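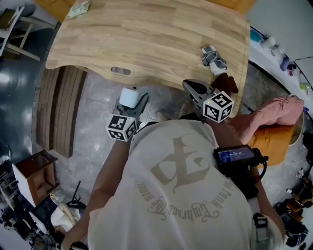
**Yurii Mykhailiuk**

Hello all. I want to ask for advice on a light wood table, the one with the curved front edge and the oval handle hole. We use it every day in our common room, for eating, for repairs, for everything. The room has a concrete floor, so I am not worried for the floor. I am worried for the tabletop.

The problem is cloths. We have the habit to leave them where we finish. The gray-and-white one stays crumpled on the right side, and the dark brown one goes over the front corner. I bought the table in July, and last week I found a dull patch under the place where the brown one usually hangs. It is as big as my palm. It does not feel rough, but it does not shine like the rest.

My questions:

- Is the patch from moisture, or from color coming out of the brown cloth?
- Can I repair only this corner, or must I sand the whole top?
- Where do you keep your cloths, if not on the table?

The finish is oil, as the seller told me. He did not tell me which oil.

---

**kanako_onishi**

Hi Yurii. I had the same with my kitchen table, and it was moisture. A damp cloth which is folded over an edge dries very slowly, and the oil goes away under it after some weeks.

Please try this first, before any sanding. Wash the corner with a little mild soap, let it dry for 18 hours, then rub in a thin coat of oil with an old T-shirt. Wipe off all the extra. If the patch is still there, do it again the next day. My patch disappeared after 2 coats.

---

**Hattori K.**

I do not agree with soap. On oiled wood it takes off more of the oil, and then you have a bigger patch than before. I would use only a cloth that is almost dry, and then very fine paper, along the grain, by hand.

Also I do not agree with oiling only the corner. The new oil is always a little darker in the first months. On a pale honey wood like this one you will see the border every time you sit down. Do the full top, it is one evening of work.

---

**kanako_onishi**

I wrote "a little mild soap" - I did not write to scrub it. But I agree that the border can be visible. Mine was in a place where the fruit bowl stands, so maybe I was just lucky.

---

**Ľudovít Kolář**

Before you decide, do a test for the color. Take a white paper towel, make it wet, and press it on the brown cloth for a minute. If the towel becomes brown, you have your answer. Dark cotton can give color for a long time, even after many washes.

If it is dye, oil will close it inside the wood. Then you need to sand for sure.

And please pay attention to the handle hole. Everybody oils the top and forgets the inside of the hole. People touch it with dirty hands each time they move the table, and it becomes gray. I clean mine with a toothbrush.

---

**Yurii Mykhailiuk**

Thank you, these are very good answers. I did the towel test now. It became a very weak brown, almost like tea with much water. So maybe it is both things together?

I did not think of the handle hole. I looked, and yes, the lower side of it is gray.

About the oil: the shop near me has only Gorkix, in the small can. Is it good for a table where people eat?

---

**Hattori K.**

I have not used Gorkix, so read the label and look for the words about food contact. If the label says nothing, I would not put it on an eating table. With weak dye like this, fine paper will be enough. Go slowly near the curved edge, it is easy to make it flat in one place.

---

**yae.kinoshita**

May I add something about the cloths themselves, as this was the third question and it got no answer.

A hook on the wall near the table is not enough, in my experience. People hang the cloth only if the hook is closer than the table. We put a small rail under the tabletop, on the short side, where you do not hit it with your knees. The cloth hangs free and air comes from both sides. One rail for dry cloths, one for wet. The brown ones we now use only for the floor.

---

**Ľudovít Kolář**

A rail under the top is not so good if you carry the table often. With a handle hole, I suppose this one is moved a lot. I would take a hook on the wall and remind people.

---

**yae.kinoshita**

We reminded people for a year :) But you are right about the carrying. Yurii, do you move it?

---

**Yurii Mykhailiuk**

Two times a week, to wash the floor. I think I will try the rail on the short side and take it off if it is in the way. The full top I will sand this month, with the fine paper, and the hole also. I will write here how the corner looks after the second coat.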